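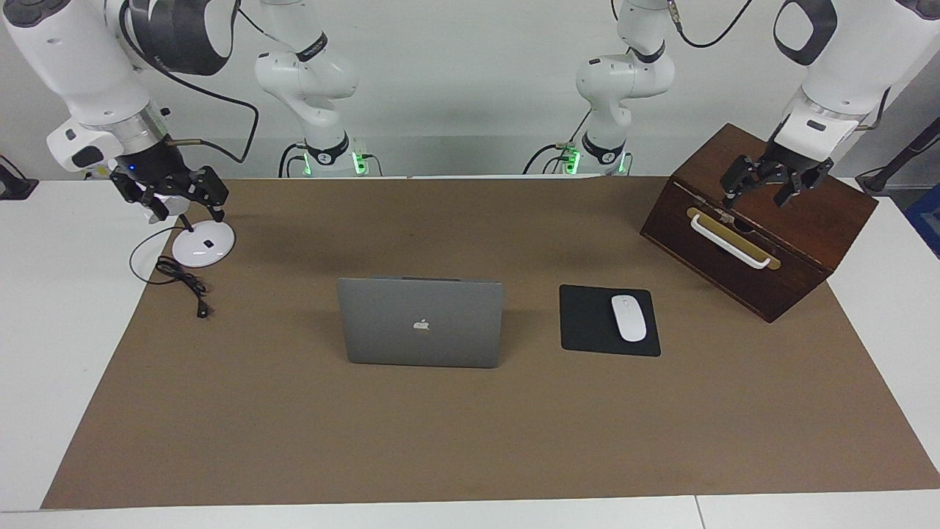 The desk items on the brown mat: laptop, mouse and pad, lamp base and wooden box.

The relocation of my home office to the smaller room was completed in October, and readers have since requested further particulars of the desk arrangement. I am pleased to provide them.

The governing rule is that the desk shall hold only what is used daily. The previous desk had accumulated 16 separate objects, among them two staplers and a calendar from Bidell that had expired. These have been reassigned to the hall cupboard or discarded. Milagros Barredo kindly accepted the second stapler.

What remains is a laptop, a wireless mouse with its pad, a lamp and a box. The mouse and pad are kept to one side of the laptop, and the box stands beyond them. A brown paper mat protects the white tabletop and is replaced when it becomes marked. I had considered a leather mat from Dridano, priced at 130 dollars, but could not justify the expense.

The box deserves particular mention. It is of dark reddish-brown wood, with a white handle set on a brass-colored plate, and it receives all loose papers at the end of the working day. Papers left in it for more than 12 days are reviewed and, in most cases, recycled. Neville Heywood has suggested that a second box would be useful. The suggestion has been noted and declined.

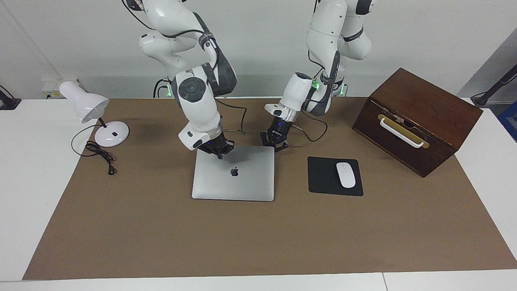 The laptop closed at the center of the mat, with the lamp to the left and the box to the right.

The closing procedure is brief. The laptop is shut and left flat in the middle of the mat, the mouse is placed on its pad, and the box lid is lowered. I aim to finish by 8 in the evening, although this was not achieved during the annual accounts.

One matter is outstanding. The lamp cable is longer than the new room requires, and I have not yet found a satisfactory way of securing it – adhesive clips were tried and did not hold. Gearóid Geraghty recommends a fabric sleeve, which has been ordered from Kollthorpe. A further note will be posted once it has been fitted, together with the measurements for the bookshelf that several readers have asked about.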